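Section 3. Planning the purchase of your arm and gripper

Please do read this section before you place an order, even if you have a good idea already of what you want. It takes a few minutes, and it's a great deal easier to change a number on a form than to send a crate back to Dellside (we've all done it once!).

3.1 Working out what you need

1. Write down every item the arm will handle, with its size and weight. Weigh the awkward ones yourself, as catalogue weights often leave out fittings and packaging.

2. Measure your largest item standing on its edge as well as lying flat. A tabletop takes up a good deal more of the arm's reach when it's upright, and this is the measurement people most often forget to send us.

3. Measure the free floor around the arm. Allow 40 cm on every side for cables and for a person to walk past with their elbows out.

Note: furniture, stools and low cabinets count as part of the working area. Put them on your sketch, please, just where they normally stand.

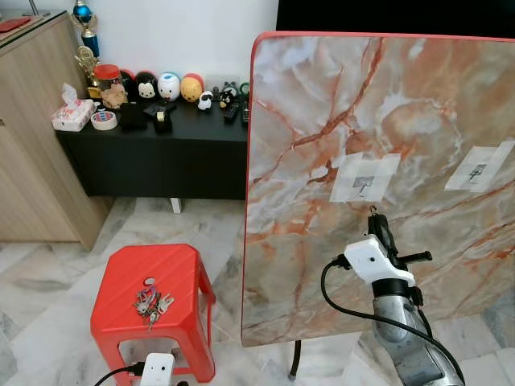 Keir Urquhart wrote to us from the Dellamthorpe workshop that he'd budgeted for the arm down to the last penny and then found he had nothing left for spare fingertips, and he would urge anyone to order the spares on the same form and be done with it. We've since added a line for them on the Prunik order sheet.

3.2 Setting the budget

4. Enter the price of the arm and the gripper on separate lines. Grippers wear out sooner and you'll want to see that cost on its own next year.

5. Add £82 for each spare set of fingertips, and £400 for the first service visit.

6. Set aside 18 per cent of the total for cables, brackets and the small bits and pieces that always crop up in the first month.

Caution: don't order a gripper on width alone. Check its rated load against the heaviest item on your list from step 1.

7. Send the finished sheet to Iestyn Gwilliam at Limsakul by the end of September if you'd like delivery before the new year.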